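Subject: Re: [cell-talk] Gripper going slack on power dip

> We had the Gullard arm drop a memory module last week when the supply dipped. Arm stopped fine, fingers just let go. Has anyone else had this, and did you find the cause? We're on the older Juveto firmware if that matters.

Yes! Same thing at Jalcombe on Thursday, and I've been itching to write it up, because it is a lovely fault once you get hold of it.

Our job is memory swaps on old desktop towers. The arm stopped dead, as it should, but the fingers relaxed and the module landed inside the case. No harm done to anybody, one scratched board.

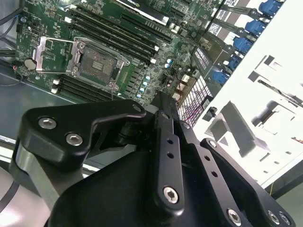 I had blamed the gripper screws, then the cable, and I was wrong both times. The log gave it away — the controller treats a dip as a full stop and resets the gripper output 64 ms later, whatever it is holding. The arm has brakes. The fingers have nothing.

So I cut the gripper supply on purpose, over and over, with a scrap module in the fingers. With the hold setting at 1000 it let go nearly every time. At 2000 it was better but still not something I'd trust. At 3000 I haven't managed to make it drop one yet, though the fingers squeeze harder than I'd like on bare boards.
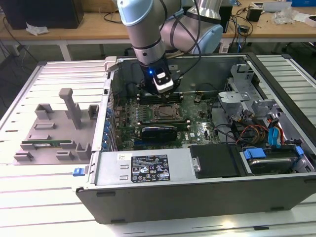
Recovery is the other half of it, and the half I'd look at first if I were you. After a reset ours used to carry on from the last step, convinced it still had the module. Now it has to go back to the start and check the fixture before it moves over the case again. The module lies flat in a slot in the grey tray to the left of the tower, so there is one known place to look. The blue light on the front of the gripper is no help at all in judging whether it has hold of anything, so please don't rely on yours!

Agbeko have sent me a small backup unit for the gripper line and I'm fitting it next. Which hold setting are you running? I'd love to see your log from just before the drop.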